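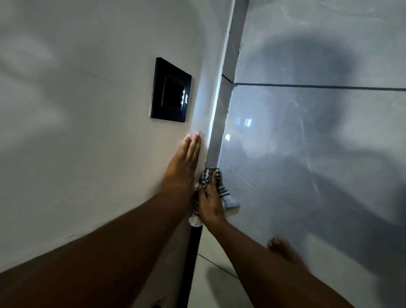 Employer says I can't travel while my visa extension is pending?

Posted by Kwame Ankrah

Hi everyone, I hope this is the right section for it. I work for a mid-sized software company in Grenthorpe on a sponsored work visa, and my extension was filed in February, well before the old one ran out. Last week HR sent a memo to all 700 of us saying that anybody on a sponsored visa should "avoid non-essential international travel until further notice." My cousin is getting married overseas and I've already paid for the flights. I asked my manager, who is a lovely person but didn't know any more than I did, and HR only sent me the same memo again. Can they really stop me going? And does leaving do anything to the extension? I've been here 4 years and would hate to mess it up over a wedding (although it's a big wedding!).

Kojo Gyamfi

Congratulations to your cousin, first of all! I went through something very close to this when I was at Quansah, so I'll tell you what I learned, but please check it with a lawyer, as the rules depend a lot on which visa you hold.

There are two things mixed together in that memo. One is whether your company can forbid the trip, and in my case it was only advice – they couldn't keep my passport or anything like that, though they could turn down the vacation days. The other is what happens at the border, and that's the one I'd worry about. Ask whether your old visa stamp is still good for coming back in, and whether what they filed was only an extension or a change of status too, as leaving can matter much more with a change. Write to the law firm that filed your papers and copy HR. Mine answered within the day once I gave them my exact dates. If you do go, carry the receipt notice, recent pay stubs and a letter from your employer, and leave a few spare days in case you need a consulate appointment.

Skolilham

don't go. my friend got stuck 15 weeks waiting on an appointment and had to work nights from his parents' kitchen. see if the airline will give you a credit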